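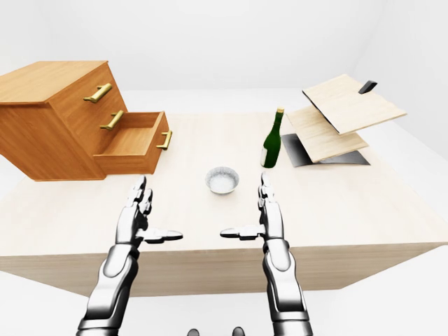 Figure 1. A wooden chest with three drawers and bar handles, the lowest drawer partway open.

Furniture and Materials I
Handout 4: Wood movement and drawer fit

Read this before the second bench session. Bring the handout with you, along with a pencil and your own tape measure.

1. Why wood moves

Wood takes on moisture from damp air and gives it up in dry air. As it does, it swells and shrinks. Almost all of this happens across the grain. Along the grain the change is so small that furniture makers ignore it.

Flat-sawn boards move more than quarter-sawn boards of the same species. A finish slows the exchange of moisture but does not stop it. A varnished drawer front will still be wider in a humid summer than in a heated house in winter.

2. What this means for a drawer

A drawer side is a board on edge, with its grain running front to back. Its length stays put. Its height changes with the seasons, and that is why the gap above the side matters more than the gap beside it.

A deep drawer needs a larger gap than a shallow one. In a chest with graduated drawers, work out each gap separately. Note the season too. A drawer fitted in September, when the shop air is still damp, can be fitted close. The same drawer fitted in winter needs room to grow.

Solid bottoms also move. Run the grain side to side, leave the bottom unglued in its grooves, and fix it at the back with one screw in a slot. Plywood bottoms may be glued all around.

3. Sticking and racking

These two faults are often confused.

Sticking: the drawer binds along its length. Look for shiny spots on the top edges of the sides and plane there, 2 or 3 strokes at a time.

Racking: the drawer twists in the opening and jams at opposite corners. Wide, short drawers are the worst for this. Planing the top edge will not help. Check that the runners are parallel and that the side guides are snug.

Wax the runners once the fit is right — paraffin is fine. Do not use oil.

4. Exercise

A chest is 36 inches wide inside, with solid wood drawer bottoms. Sketch one drawer from below and mark the grain direction of every part. Show where you would use glue and where you would leave a part free to move. Then write a short note on whether you expect this drawer to rack, and what you would change in the design.

Hand in the sketch at the bench session in Room 118. Drawings in ink will be returned for redoing in pencil.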